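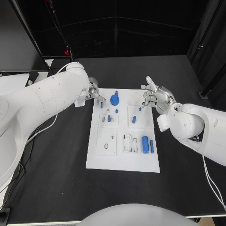 Pundier presenta el tablero de montaje Skavmont, con piezas azules y placas de fijación intercambiables

Jondisville, 2024-09-10. Pundier, fabricante de material para bancos de ensayo, inicia la comercialización de Skavmont, un tablero rectangular blanco destinado a tareas de inserción, ensamblaje y clasificación de piezas pequeñas. La distribución corre a cargo de Lambert, que admite pedidos desde la fecha de esta nota.

El tablero mide 685 mm en su lado largo y se coloca plano sobre la mesa de trabajo. Pundier recomienda una superficie oscura y mate. El contraste con el fondo facilita localizar los bordes del tablero, y el color azul de las clavijas y del conjunto principal los separa visualmente de la base. Las piezas claras y transparentes se distinguen peor sobre el blanco, condición que el fabricante ha mantenido de forma deliberada para los ensayos de localización.

El elemento de referencia es una pieza azul redonda, semejante a una polea o engranaje, situada cerca del centro del borde superior. Sobre ella sobresale un eje corto. Las clavijas azules se reparten por el resto de la superficie y pueden cambiarse de posición entre una tarea y la siguiente.
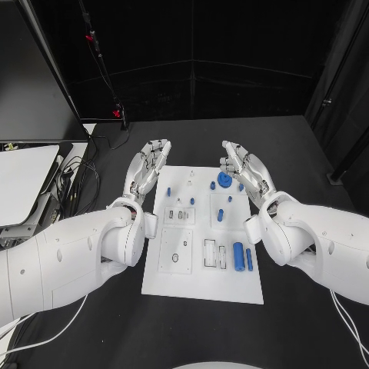

Pundier - Notas de producto - Pág. 2

Las placas de fijación son piezas independientes. Cada una delimita una zona de trabajo y se sirve con ranuras u orificios según el modelo, de modo que el usuario puede modificar la distribución sin sustituir la base. En la configuración de entrega, la placa de la mitad derecha recibe una clavija corta y un cilindro azul de mayor altura, ambos en posición vertical. El juego se completa con componentes menudos de tonos claros.

La secuencia de trabajo no está prefijada. El manual propone empezar por las clavijas, seguir con los cilindros y dejar para el final los componentes de ranura, que exigen orientar la pieza antes de introducirla.

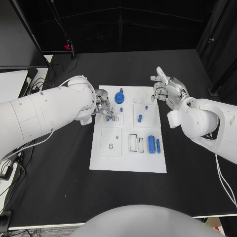 El manual recoge también un protocolo de registro: posición inicial de cada componente, orden de las operaciones, tiempo por inserción y número de reintentos. El recorrido completo requiere unos 80 minutos cuando se incluyen las pausas de recolocación. Para comparar resultados entre sesiones, Pundier aconseja fotografiar la disposición de partida y no desplazar la base durante el ejercicio.

La serie previa, fabricada en julio, constó de 60 tableros. A partir de las observaciones recibidas se revisó la holgura de las ranuras y se cambió el embalaje de las piezas menores, que ahora se entregan clasificadas por bolsas. 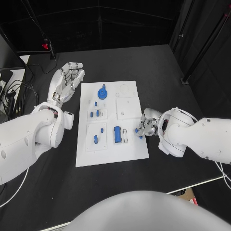
Tablero Skavmont sobre mesa oscura. Cerca del centro del borde superior, disco azul con cubo y eje corto.

Disponibilidad y recambios

Skavmont se suministra con la base, el juego de piezas, las placas de fijación y el manual en español. El juego de recambio, limitado a clavijas y cilindros, tiene un precio de 86 euros, impuestos no incluidos. Las placas se venden por separado - el plazo de entrega depende del modelo - y son compatibles con los tableros de la serie previa.

Los pedidos y las consultas técnicas se tramitan a través de Lambert, oficina comercial de Jondisville. La hoja de dimensiones y los planos de las placas están disponibles previa solicitud.

Acerca de Pundier

Pundier diseña y fabrica tableros, soportes y juegos de piezas para laboratorios y centros de formación técnica. Su taller de Jondisville realiza el mecanizado, la revisión dimensional y el embalaje.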